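Isabelle Gosselin fits out small workrooms for Melnyk, and most of her questions from clients concern power. "They ask about the table first," she says. "Then they find there is nowhere to plug anything in."

Her rule is to keep strips off the work surface. A hook on the wall, 12 inches or more above the table, leaves the top clear and lets the cord drop straight down. She checks the hook's rating against the strip with every plug in place – up to 50 ounces in her jobs.
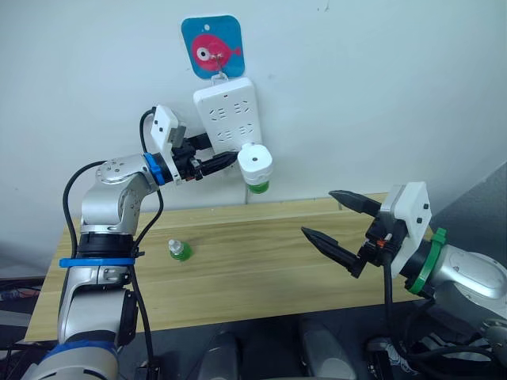

A four-outlet power strip hung from an adhesive hook above the table.

Adhesive pads need a clean, flat wall. Gosselin wipes the paint, presses the pad for 30 seconds and loads it the next day. "Textured paint is the usual failure," she says. "The pad touches only the high spots."

She does not use pads for heavier units. Those go on screws, and she marks the holes from the back of the housing. The next room is due in July.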